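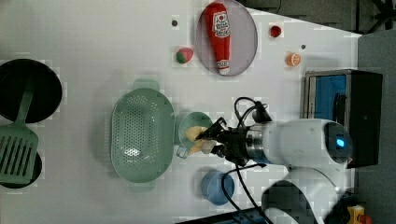

Relaying a question from my inbox: why does a banana go brown in the fridge when everyone says cold slows ripening? Both are true. Thread on chilling injury, ethylene and what is worth doing in a home kitchen.

1/ Bananas are a climacteric fruit. They are picked green and carry on ripening off the plant. The trigger is ethylene, a gas the fruit makes itself. Once the fruit starts making it, the presence of ethylene causes more of it to be made. Apples, pears, avocados, mangoes and tomatoes do the same.

2/ Grapes, citrus, strawberries and cherries are non-climacteric. What you buy is as sweet as it will get. A sour strawberry left on the worktop becomes a soft sour strawberry.

3/ In a green banana the energy is stored mostly as starch. Ripening converts it to sucrose, glucose and fructose. The enzymes involved work more slowly as temperature drops, and in a green banana kept cold enough they more or less stop.

4/ Commercial shippers hold green bananas at 13 to 14°C. Below that, cell membranes in the peel start to fail. Compounds that were kept apart now mix, polyphenol oxidase meets phenols and oxygen, and the peel goes grey-brown.

5/ A domestic fridge runs at 3 to 5°C, well inside the damage range. A green banana put in there may never ripen properly, even after it comes out. Taste one if you want to know what I mean. Starchy, slightly bitter, dull skin.

6/ A ripe banana is a different matter. The starch has already been converted. The peel will still blacken in the fridge but the flesh stays firm for several more days. Judge it by the flesh.

7/ Intan Manurung asked whether wrapping the stems in cling film works. Some ethylene leaves through the stem end, but plenty leaves through the rest of the peel too. I ran two bunches side by side, same shop, same delivery, one wrapped and one bare. Photographed them every morning for a week and could not tell the sets apart.

8/ Caveat on 7: one kitchen, one season, fruit of unknown age. If someone has a proper trial with gas measurements, send it over and I will read it.

9/ Separating the bunch makes more sense on paper than it does in practice. The fruit are all from the same hand and were gassed in the same ripening room. They are already on the same clock.

10/ Paper bag: works, for speeding up. It traps some ethylene, lets moisture out and allows enough oxygen in. Add a ripe apple if you are in a hurry. Sealed plastic is worse. Humidity climbs, oxygen falls, mould does well.

11/ Temperature matters more than any of the above. My kitchen is at 24°C in the afternoon this week and the larder is at 17. Moving the fruit from one to the other buys more time than every stem trick put together.

12/ Fruit bowls. Kazimiera Olszewski wanted to know if the material matters. Not for ethylene. Air movement matters a little, and so does pressure. Bananas bruise at the contact point, so hang them or lay them curve side up.

13/ Keep ripening fruit away from greens. Broccoli yellows, lettuce gets russet spotting, carrots turn bitter and cucumbers go soft. Potatoes are more complicated – ethylene can hold back sprout growth at one dose and bring on other problems at another. I keep mine in a separate cupboard.

14/ Those sachets and discs for the salad drawer. Most use potassium permanganate, which oxidises ethylene and changes from purple to brown as it is spent. The chemistry is sound. The question is whether a small sachet sees enough air in a drawer that is opened ten times a day. I have not found it worth paying for.

15/ Freezing: peel first. Slice, freeze flat on a tray, then bag. Frozen in the skin they are a nuisance to peel and the flesh weeps when thawed. Fine for cake, poor for anything else.

16/ Brown spots on a yellow peel at room temperature are normal senescence and have nothing to do with chilling. Leaking, mould at the stem or a smell of alcohol means compost.

17/ Correction to 4, thanks to Bastian Böttcher: the safe limit varies with cultivar and length of exposure. 13°C is the usual figure for Cavendish. A few hours somewhat below it may show no damage. A few days will.

18/ Avocados next, probably in September. They do not ripen on the tree at all, so the storage advice is different. Send questions before then and please say what temperature your kitchen is.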